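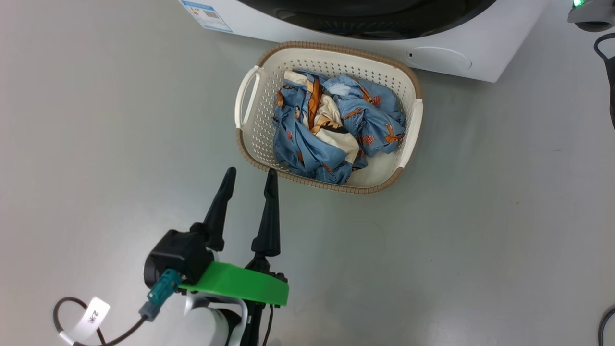

Máquina de carga frontal e cesto de roupa.

Como limpar o filtro da bomba de escoamento

O procedimento aplica-se à maioria das máquinas de carga frontal, incluindo a Gadow 800 e a Grillia. Nos modelos Grakus o filtro fica atrás do rodapé, preso por 2 parafusos. Repetir a operação a cada 39 lavagens.

1. Desligar a máquina da tomada e fechar a torneira de entrada de água.

2. Aguardar que a água do último ciclo arrefeça.

3. Abrir a tampa de serviço com uma moeda ou chave de fendas plana. Colocar um tabuleiro raso por baixo — podem sair cerca de 900 ml.

4. Rodar o filtro no sentido anti-horário, devagar, até a água começar a correr. Retirar quando parar.

5. Lavar o filtro em água corrente com uma escova macia. Remover cotão, moedas e botões do alojamento e confirmar que a hélice roda.

6. Retirar do tambor a roupa que lá tenha ficado e passar um pano húmido na borracha da porta, incluindo a dobra interior.

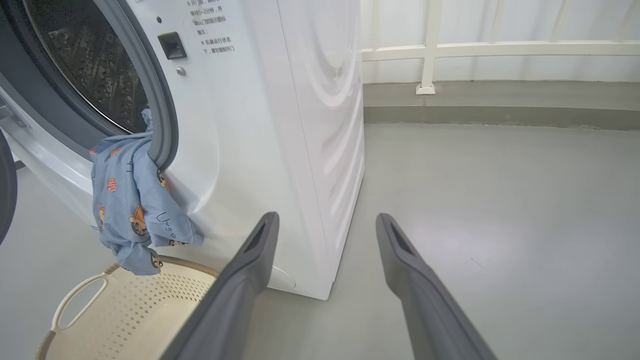

7. Montar o filtro, apertar até ao batente e fechar a tampa. Fazer um enxaguamento curto sem roupa e verificar se há fugas.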